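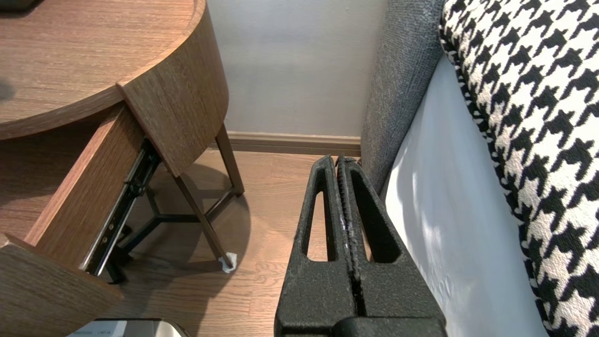

Robô doméstico abre gaveta diante de plateia em Wiltinbridge

A Jeller abriu as portas do seu laboratório de Campos numa tarde de maio e 94 pessoas apareceram para ver um braço robótico mexer numa mesinha. Não houve dança, não houve aperto de mão com o prefeito e a máquina não disse boa tarde. Quem foi esperando um mordomo de metal encontrou uma garra preta de dois dedos e um móvel redondo de madeira com gaveta, o que não impediu que a fila para a segunda sessão desse a volta no bebedouro.

O projeto se chama Wiltinbridge e ocupa um galpão que já foi gráfica. Dentro dele a empresa montou cômodos de tamanho real, com piso, rodapé, almofadas e tudo o mais que uma casa costuma pôr no caminho de um robô. A parte mais concorrida da visita foi o canto da mesa redonda, perto de um estofado cinza-escuro com almofada pied-de-poule preta e branca. Uma visitante quis saber onde se comprava a almofada. A equipe, que havia se preparado para perguntas sobre torque, prometeu procurar a nota fiscal.

A tarefa do dia cabia numa linha do programa: abrir a gaveta, fechar a gaveta, repetir. Segundo os engenheiros, o difícil está no que uma pessoa faz sem pensar. A gaveta corre sobre um trilho metálico e tem de ser puxada na direção certa; se a garra puxa torto, o trilho reclama, e se puxa com força demais, a mesa vem junto. Mesa de pernas finas, com feltro no pé para não riscar o piso, é simpática com o assoalho e pouco solidária com a robótica.

Os dedos têm uma faixa dentada na parte interna, para segurar, e um recorte comprido em cada um. Um menino da primeira fila perguntou se os buracos eram para os olhos. A resposta oficial foi que não.

Das seis tentativas feitas em público, quatro deram certo de primeira. Na quinta, o braço parou no meio do movimento e ali ficou, com ar de quem esqueceu o que tinha ido buscar. Foi o momento mais aplaudido da tarde, talvez por ser aquele em que a plateia mais se reconheceu. Na sexta, a gaveta abriu e fechou, mas com um empurrão que fez a mesa andar um palmo. O apresentador chamou isso de "comportamento em revisão".

O software que comanda o braço, batizado de Plirkora, aprendeu com 2870 aberturas de gaveta registradas desde o começo do ano. Cada uma foi conduzida por um operador humano, o que significa que há gente em Campos com opinião muito firme sobre puxadores. A empresa diz que o sistema já treinou com 222 móveis diferentes, de cômodas herdadas a criados-mudos comprados pela internet e montados sem ler o manual. Estes últimos seriam os mais instrutivos.

Perguntada sobre prazos, a Jeller evitou promessas. O objetivo declarado é chegar a um aparelho que ajude pessoas com mobilidade reduzida a alcançar coisas guardadas em casa, e o próximo passo é ensinar a garra a tirar algo da gaveta depois de abri-la. Por enquanto ela abre e se dá por satisfeita. Também não há preço, embora a pergunta tenha sido feita em todas as sessões, numa delas por três pessoas seguidas.

Houve café, servido por mãos humanas, e um painel com desenhos das primeiras versões da garra, entre elas uma de três dedos, aposentada depois de um incidente com uma cortina. Os detalhes do incidente não foram divulgados.

O laboratório volta a receber visitantes em agosto, com inscrição gratuita pela página do projeto. As escolas têm prioridade nas sessões da manhã. Na próxima edição, a demonstração passa para a cozinha, onde a mesma garra vai enfrentar a porta de um armário. A organização pede que o público não encoste nos móveis, pedido que também foi feito desta vez e que, a julgar pelas marcas de dedo na porta de entrada do galpão, teve adesão parcial.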